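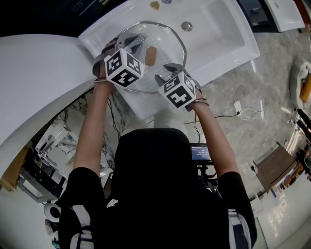

Fumiko Yokoyama thinks glass lids should get a sink to themselves, with no plates underneath, and after my morning at the Corkberg showroom I'm on her side. The cleanup before the December opening is well under way — washbasins, mirror cabinet, shelves, the lot! I stayed 45 minutes and came home wanting a new vanity.

Past the bathroom things there's a chair with a silver mesh back, all sparkle, close to the dark wooden stairs. I love it.

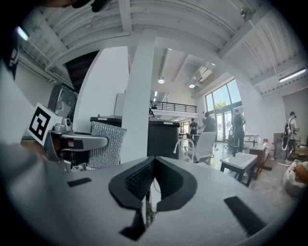 Opening hours

Doors open at 2 in the afternoon, and Arben Popescu has 20 free tote bags at the desk.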